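Grolluvus GT5 Rear Differential Rebuild Kit

Supplied by Stullis Driveline, Brestthorpe. Page updated 29/06/2021.

The GT5 kit contains the parts which are necessary to rebuild the rear differential of a light truck or a commercial van with the Pereyra 5-bolt axle. It is sold to workshops and also to private owners who have experience with this kind of repair. 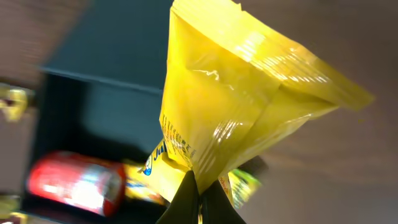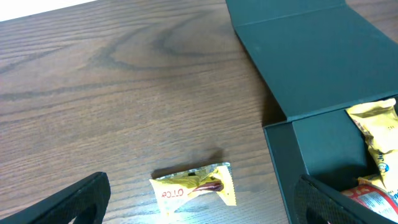 *First picture: yellow snack bag. Second picture: wrapped candy on a wooden tabletop.*

## What is in the kit

- Pinion bearings, inner and outer, with races
- Carrier bearings, left and right, with races
- Pinion seal and pinion nut
- Crush sleeve
- Ring gear bolts, with thread locking compound
- Shim pack for pinion depth and for backlash
- Cover gasket
- Marking compound with a small brush

The crown wheel and pinion are not in the kit. If the teeth of your gears are chipped or have blue colour from heat, please order the gear set separately and tell us the ratio. The ratio is stamped on a metal tag under one of the cover bolts, but on older vehicles the tag is often lost. In this case, count the teeth on both gears and divide.

## Which axles it fits

The kit fits the Pereyra axle with the drum brakes and with the disc brakes. It does not fit the heavy version with the full floating hubs, although the cover looks almost the same from outside. The heavy version has a rib across the centre of the casting. When you are not sure, send us a photo of the cover and the axle number, and Zhuoran Ding from our parts desk will check it before we ship.

Vehicles with the factory limited slip unit can use this kit, but the clutch plates must be ordered as an extra. Please also use the correct friction modifier in the oil. Without it the plates can make a chattering noise in slow corners, for example in a parking lot.

## Notes for fitting

Clean the housing fully before you install the new races. Old metal particles stay behind the baffle and they will damage the new bearings very quickly.

The crush sleeve can be used one time only. Tighten the pinion nut slowly and measure the preload often - if you go past the specified value, do not loosen the nut to correct it. You must take the pinion out and fit a new sleeve. Spare sleeves are available singly and many workshops order one extra with each kit.

Paint the marking compound on several teeth, turn the gears in both directions and look at the contact pattern before you close the cover. The setting values are on the printed sheet in the box. They are for new bearings, so please do not use them with bearings that already have been running.

After the rebuild, drive the vehicle gently for the first 500 km and do not tow a trailer in this period. Then change the oil. A light grey colour in the first oil is normal, but pieces which you can feel between the fingers are not.

## Ordering

The part number is GT5 for the full kit and GT5-B for the bearings alone. We keep both in our Brestthorpe warehouse. For fleet orders from 100 kits there is a separate price list, which you can ask for by email.

Kits can be returned if the inner bags are still sealed. We cannot take back bearings that were pressed on a shaft, also when they were not driven.

A version for the heavy axle is in preparation and we expect it in November. Weidong Yu, our technical manager, keeps the waiting list for it. Please write him your axle number and the number of vehicles - he answers in the order in which the messages arrive.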